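**Bench notes: white tables and the sorting pieces**

The white tabletops on the second floor of Citico were gone over on 26 January 2024, and the sorting pieces were checked the same afternoon. Most of what follows concerns the tables. The pieces are dealt with further down, where the labeling of the drawers has changed.

**Surface cleaning**

Kai-wen Lui tested two cleaners on the underside of a spare top before using either on a working surface. The citrus cleaner left a film that showed up under low side light and picked up dust within a day. Plain dish soap, a few drops in a bucket of lukewarm water, left no film that we could find. We have gone back to dish soap and will stay with it.

The procedure is short. Clear the top completely. Dry wipe first, then damp wipe with a well-wrung cloth, working from the far side toward yourself in straight overlapping passes. Follow with a dry cloth. Do not spray anything directly onto the top, and keep water away from the edge joint. The blue cloths are for the tables and the gray ones are for the floor; they are now on separate hooks.

Pencil comes off with a white eraser. Tape residue takes longer: warm the spot with a damp cloth for a minute, then push the residue sideways with a plastic scraper. Metal scrapers have been removed from the drawer after two shallow scratches turned up on the table nearest the window. Both can be felt with a fingernail. Kuo-hua Tse has marked them on the floor plan and does not think they are worth filling at present.

Marker has been the worst of it. Permanent marker that is wiped the same day usually lifts with a little alcohol on a cotton swab. Marker that has sat over a weekend leaves a pale shadow, and repeated rubbing dulls the finish around it, so stop after the second try and leave the shadow alone. Layout marks should be made on low-tack tape.

**Level and height**

All the tops were checked with the long level in both directions. Two were out far enough for a cylinder laid on its side to roll without a push. The feet were adjusted and the locknuts tightened, and they were checked again after lunch with no change. Height is now set at 776 mm to the upper surface, measured at each corner. Anyone who moves a table should measure it again in the new position, as the floor falls slightly toward the drain.

**Sorting pieces**

There were 51 pieces in the drawers at the check, against 53 on the old sheet. The two missing are both small cubes. Yi-chun Shih has looked behind the radiator and under the shelving. If one turns up in a coat pocket, it can go in the tray by the door without a note.

Drawers were previously labeled by size, which meant that every shape was spread over several drawers and a full set took a while to lay out. They are now labeled by shape first and color second. Cylinders are in the top drawer. Cubes are in the middle one, and everything with a slope or a point is at the bottom. The old labels are still on the inside of the drawer fronts and should be ignored.

Pieces are to be wiped before they go on a table. Grit on the underside of a piece is the most likely source of the fine marks we have been finding near the middle of the tops, where pieces get slid the most. Lift them when you move them. Ramil Ambrosio ran a fingertip over the bases and pulled roughly 8 that had burrs or raised spots; these have been sanded with fine paper and returned.

On color: the pale yellow pieces are hard to pick out against a white top in the late afternoon, and several people have asked for them to be replaced. Orange and dark green read well at any hour. Chak-lun Kong is collecting prices for a new set in stronger colors from Illus and will circulate them in March. Until then, use the yellow pieces in the morning or put gray paper underneath.

**Small points**

Cups stay on the side shelf. The overhead lights nearest the door flicker on the lowest dimmer setting, so leave the dimmer at half or above. Chairs go back under the tables at the end of the day with the backs clear of the edge, which has started to show rub marks.
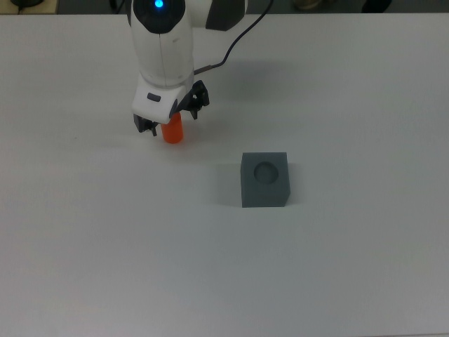 The next surface check is in March. Send new scratches and missing pieces to Kuo-hua before then, with the table position and the nearest corner.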